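Judicial appointments reform - is the new panel any better?

marram
Posted March 29, 2026
The justice ministry has published its plan for a new judicial appointments panel. The minister keeps two seats and loses the casting vote. The system it replaces dates from 1979. Has anyone read the whole thing?

oldferry
I've read it. The casting vote is the only real change. The minister still gets the shortlist before it goes to the panel, and can send it back once without giving reasons. That was the main complaint in the Zalewska report and it has been left alone.

Tern_K
Disagree. Sending it back now has to be recorded and published. Under the old rules we only heard about it when someone leaked a letter.

oldferry
Published after the appointment is made. Look at section 9.

marram
Fair point, I'd missed that. Kirsty Te Moana from the bar association was on local radio this morning and said they will ask for the date to be moved forward. She didn't sound hopeful. 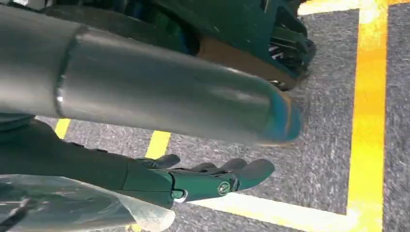
Grey cylinder with a ring round it, and dark machinery behind.

dunlin
What about prosecutors? The Fidico case sat in a drawer for years and that had nothing to do with judges. You can appoint the best bench in Europe and it won't matter if no file reaches it.

Tern_K
Prosecutors are in a separate bill, due in October.

dunlin
It was due last October as well.

oldferry
The consultation got 1443 replies, by the way. The summary of them runs to a page and a half - make of that what you like.

Tern_K
Most were the same form letter. I sent it myself. I still think this is worth having, and we can push for the rest when the bill comes back.

marram
Does anyone have a link to the full replies? The one on the ministry site goes to the 2000 consultation.

dunlin
Try the parliament library page, under deposited papers.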